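Can a robot do my chores yet? Your questions answered

I'm Ekene Eze, and I've been writing about home gadgets for 3 years. These are the things readers ask me most.

Can I buy a robot that does the housework?
Bits of it. Floors, yes, and mowing the lawn if it's fairly flat. Anything that needs hands is still a long way off for most of us, I'm afraid!

Why is tidying up so hard for a machine?
Everything is a different shape and it all moves about. A banana squashes, a bottle rolls, a tea towel never lands the same way twice (mine certainly don't).

Aren't factories full of robots already?
They are. My friend Rok Hoxha looks after a packing line at Stornico and his machines lift the same box all day long. Give them a mixed crate and somebody has to step in.

What would one cost?
A decent robot vacuum is almost 300 pounds. An arm that can pick up an apple starts nearer 2000, and you'd still have to program it yourself.

Could one make my breakfast? 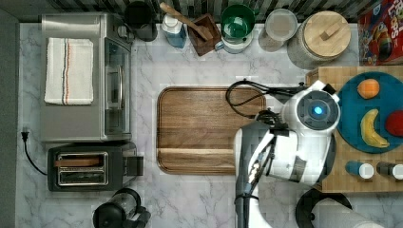 Toast is the easy bit, as the toaster does most of the work. It's getting the bread out, finding the butter and wiping up afterwards that take so long. I'd happily wait ten minutes for a slice if I could stay in bed, but my other half disagrees.

Will you be testing one?
I've asked Skikitier for a loan in June. Send me your messiest chores and I'll put them on the list.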